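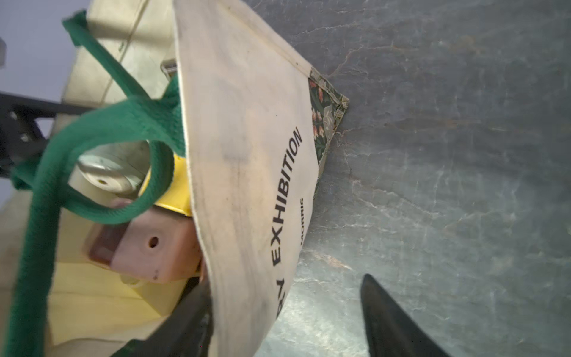 2 August 2024

Label diary, Dikano Records

The third mix of the Fitow album was received this morning and played through twice in the listening room. The second side is now in order. The first side still opens too slowly, and it was agreed with Elīna Sakalauskas that "Kinnunen" should move from fourth place to first. The band had asked for this in the spring and was told no. A note has been sent to them conceding the point.

Ms. Sakalauskas reported that the vocal on the closing song was recorded again at the band's request. The new take is cleaner. The earlier one has more feeling in it, particularly in the last verse, and the label has asked that both be kept until the masters are signed off. The band's preference will stand if the two sides cannot agree.

Pressing was discussed at length. The plant has offered a slot in September for 3000 copies, with the test pressing to follow within 20 days of receiving the lacquers. The offer is a fair one, but it requires a deposit before the artwork is final, and the label has been caught in that position before. The writer recalls the Nerero single, which went out with the wrong running order on the sleeve and had to be corrected with a sticker. A reply has been promised by the end of next week.

Darius Paju joined by telephone at noon to go over the tour. There are 14 dates confirmed. Two of the smaller rooms have asked for an earlier finish than the contract allows, and Mr. Paju will write to both. He also raised the matter of the opening act. The label's view remains that the support slot should go to a local artist in each city, paid at a flat rate, with the fee stated in writing before the date is announced. Mr. Paju finds this a great deal of work for one person — a fair complaint — and has been offered help with the letters.

Presale figures came in after lunch. The mailing list has produced 321 orders for the vinyl edition, which is better than the previous Fitow release at the same stage. The compact disc continues to sell mainly at shows. No change to the quantities is proposed.

The afternoon was given to the video. The director's first cut runs longer than the song, with a silent opening in the stairwell that the band likes very much. Radio and press contacts will receive the standard version. The longer cut may be placed on the band's own page if they wish, and the label has no objection to it. One shot of the drummer is out of focus and the director has been asked whether another was taken.

Press text for the single was drafted and sent back once. The word "haunting" has been removed, as has the comparison to two older groups, neither of whom the band has ever cared for. The biography still gives the wrong year for the first EP. Ms. Sakalauskas has the correct one.

Outstanding at close of day: the plant deposit, the publisher's splits for tracks two and seven, a signed copy of the video release, and the key to the lower storeroom — last signed out by Mr. Paju before the spring dates.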